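4. Setting up the label printer (Sellov bench model)

Before you start – clear a flat bit of bench, near a socket. Keep it away from the window, the rolls curl in strong sun.

1. Lift the lid. Pull out the foam and the orange tape, both bits.
2. Drop the roll in with the labels facing up. Max 100 mm wide.
3. Feed the end under the bar until it pokes out of the front.
4. Shut the lid. Push both corners till they click.
5. Switch on at the back. Green light = ready. Amber means the roll isn't seated, so go back to step 2.

Note: new rolls come from Sabbagh in boxes of 10. Tell Viorica Grecu when you open the last box, not when you finish it.
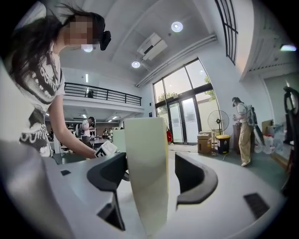

6. Hold FEED until it spits out a test label. Text should be straight and black all the way accross. Faint on one side – lid not shut properly.
7. On the packing PC pick "Zinotport small" for cartons, "Zinotport long" for tubes. Leave darkness alone.
8. Print one, scan it, then print the rest. No more than 200 in one go or the queue jams.

Caution: the print head gets hot on long runs. Let it cool before opening. No knives or scrapers near it, ever.

Clean the head every 2000 labels, or sooner if you see white lines. Wipe and a drop of cleaner, power off first.

Still stuck? Ring Aksel Oddsson at the Dredville office before 4pm. Have the serial number redy, it's on the underside.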